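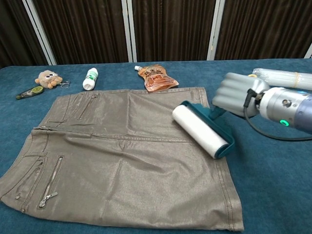

Milagros Buenaventura writes that shimmer fabrics should be rolled along the length of the garment and never across it, and that a sheet is spent well before it looks gray. Both points are now in the prep notes for the Estance rack.

The gallery covers lint removal on skirts before they are bagged for the December sale. The table is covered in a teal-blue, carpet-like fabric. Garments are laid flat, waistband to the left, and rolled on one face, then the other.

Skirt, khaki with a metallic sheen, short straight cut. Two diagonal zippers, the lower one with a hanging pull tab. Roller with white adhesive paper on a dark teal handle, set down on the upper right of the fabric.

Notes on this type:

Zippers. Close both before rolling. An open zipper lifts the edge of the pocket and the sheet catches on the teeth. Work parallel to the zipper and stop short of the pull tab.

Seams and topstitching. Lint collects against the raised thread. Use the end of the roll, light pressure, 5 passes per seam.

Rivets. Go around them. Adhesive left on metal shows up later as a dull ring.

Wrinkles. Leave them until the lint is off. Steam afterward from the wrong side, 5 seconds per section, with the nozzle off the cloth.

Sheets. Tear at the perforation and start a new one for each garment. The Ruron refills run 25 sheets to a roll. Opoku refills fit the same handle but the core is tighter and has to be pushed on with a twist.

Tags go on last, through the care label loop. Numbers for skirts start at 2000. Anything with a stuck zipper goes to the Pridatska bin untagged.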